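Small things need an open box

I believe that tidying a table fails when the box is too good. A lid and a label make people leave the toys where they are. A plain bin with an open top asks for less.

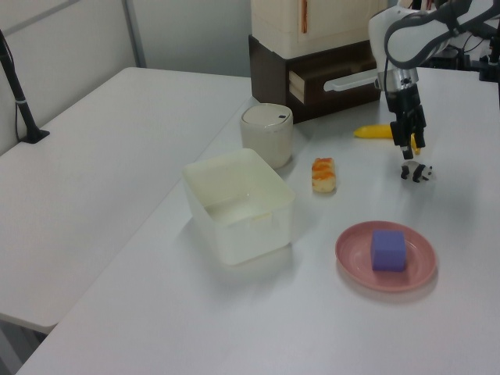 Ylva Tangen disagrees with me: without a lid, she writes, the bin is full of dust by June.

Maybe so, but dust I can wipe. For a drawer I have the same rule, it should stay open until the last toy is put away.
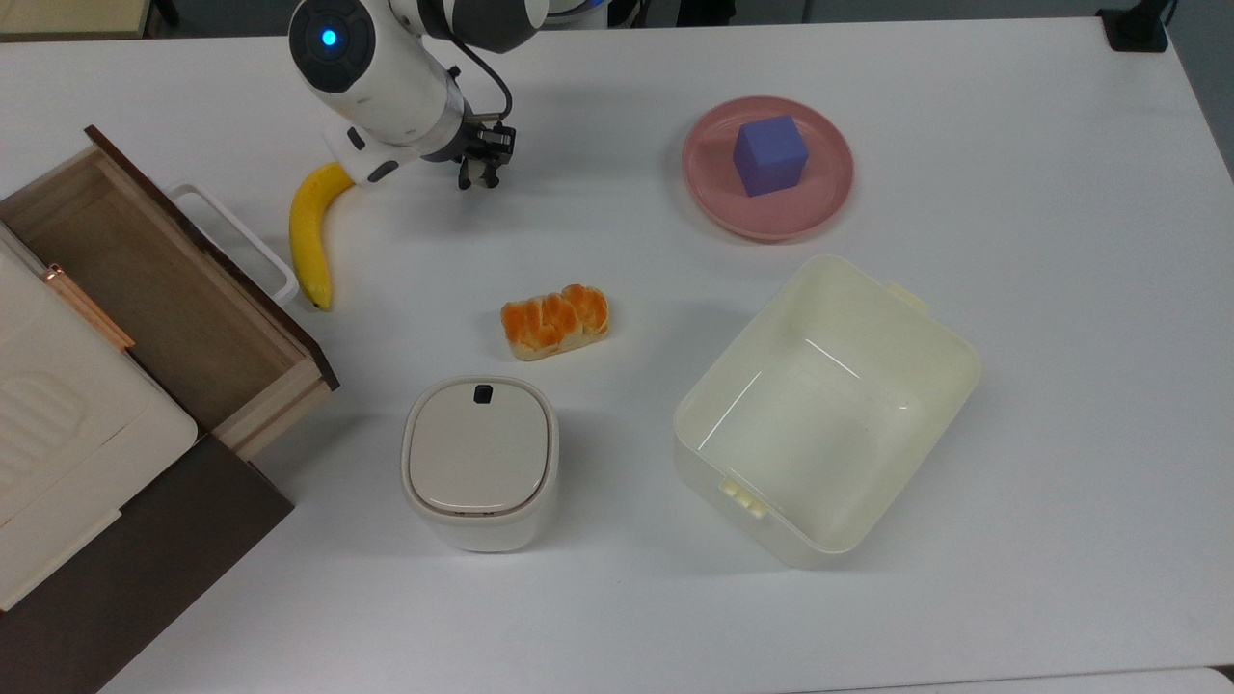

Chalerm Jitpraphai finds this too strict, and would give the toy food a plate and leave it there. I could live with that for one evening.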